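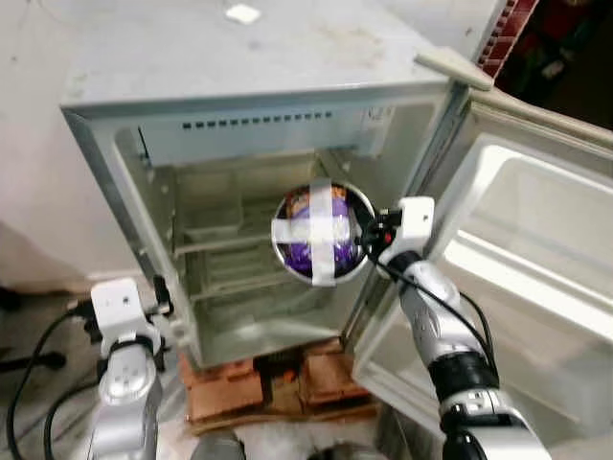 How a Small Refrigerator Keeps Food Cold
Home Science Pages, written by Indira Varghese and Woo-jin Yook

A refrigerator does not put cold into food. Cold is a word for having less heat. Food at room temperature contains heat, and the refrigerator moves that heat from the inside of the cabinet to the room outside. A machine that moves heat this way is called a heat pump.

This page covers the small kind of refrigerator with one outer door and a freezer compartment at the top of the same cabinet. Large kitchen models follow the same rules but have more parts.

The parts

The cabinet is the box. It has an outer shell and an inner liner. The liner is usually molded plastic, which means it was shaped while warm and soft. Molding lets the factory make ridges for the shelves to rest on and recesses in the door for bottles or eggs. Between the shell and the liner is foam full of tiny gas bubbles. Heat passes through these bubbles slowly. A material that slows heat down is called an insulator.

The door has insulation too. Around its edge is a soft strip called the gasket. In most refrigerators the gasket has a magnet inside it, which pulls the strip against the cabinet and closes the gap.

The shelves are often made of wire. Air can pass between the wires, so the cold air from the top can reach the food at the bottom. A sheet of cardboard laid over a wire shelf blocks this movement.

The freezer compartment is at the top. It is the coldest part of the cabinet. Cold air is denser than warm air, so it sinks past the shelves while the warmer air rises to be cooled. This slow loop is called convection.

How the heat gets out

Inside the refrigerator's pipes is a substance called a refrigerant. The pipes are sealed, and the refrigerant goes around them again and again. It can be a liquid or a gas, and it changes from one to the other twice on each trip.

Step 1. Liquid refrigerant goes through a very narrow tube. On the other side the pressure is lower.

Step 2. At low pressure the refrigerant boils, even though it is very cold. Boiling takes in heat. The heat comes from the air and the food in the cabinet. The part where this happens is the evaporator, and in small refrigerators it is often built into the walls of the freezer compartment.

Step 3. The gas flows to the compressor, a pump with an electric motor. Some of these motors turn close to 3000 times in one minute. The compressor squeezes the gas, and squeezing makes it hot.

Step 4. The hot gas goes through a long pipe called the condenser, which is on the back or inside the side walls. Heat leaves the pipe and enters the room. The gas turns back into a liquid and returns to step 1.

The hum that comes and goes is the compressor. A control called a thermostat switches it on when the cabinet is too warm and off when it is cold enough.

You can feel step 2 on your own skin. Put one drop of water on the back of your hand and blow on it. The water evaporates and takes heat from the skin, and the spot feels cool.

Where to stand it

A refrigerator needs a level, steady place. If it leans, the door may swing by itself or fail to close. It also needs space for air to move past the condenser. Ask an adult to read the distance in the manual, as it is different for each model.

Some people raise a small refrigerator off the floor on bricks, pallets or a stand made for the purpose. This keeps the base away from water when the floor is mopped and puts the shelves at an easier height. The support has to be wider than it is shaky — an adult should test it by pressing on each corner in turn. Children should not lift or tilt a refrigerator. The compressor is heavy and sits low down at the back, so the weight is not where you expect it to be.

Keep it away from the oven and out of direct sunlight. In a hot spot the compressor has to run longer to move the same amount of heat.

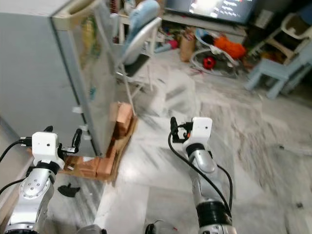 A smooth, hard floor such as stone or tile is easy to wipe, but hard feet can scratch it. A flat piece of cardboard under the support protects the surface. Cardboard goes soft in water, so it should be replaced if it gets damp.

Loose things on the floor nearby should be moved before anyone carries food across the room. The door also needs clear space to swing through. Measure from the hinge to the far edge of the door to find out how much.

Putting food in

Let hot food cool a little first, but do not leave it out longer than two hours. Use a shallow dish for hot leftovers, as a thin layer loses heat faster than a thick one.

Cover every bowl. A cover keeps the food from drying out and stops smells from spreading. A metal bowl conducts heat well and cools quickly. Tape across the top of a bowl will hold a packet in place, but strips with gaps between them are not a cover.

Hold a bowl with both hands and set it down near the middle of the shelf. Leave a gap between it and the next item so that the air can move. Raw meat goes on the lowest shelf in a container that cannot leak. Then close the door and check that the gasket touches all the way around.

A test for the gasket

You need a strip of paper and an adult to help.

Close the door on the paper so that half of it sticks out. Pull gently. If you feel the paper drag, the gasket is pressing well at that place. If it slides out with no drag, air may be leaking there. Try several places and write down the results. Wipe the gasket with a damp cloth and repeat the test at any place that failed — crumbs are a common cause.

Words used on this page

Compressor: the pump that squeezes the refrigerant gas.
Condenser: the pipe where heat leaves the refrigerant.
Convection: movement of air or liquid caused by differences in temperature.
Evaporator: the part where the refrigerant boils and takes in heat.
Gasket: the soft strip that seals the door.
Insulator: a material that slows down the movement of heat.
Thermostat: the control that switches the compressor on and off.

Diagrams checked by Ju-won Yoon. The next page in this set is about the freezer compartment and why frost forms in it.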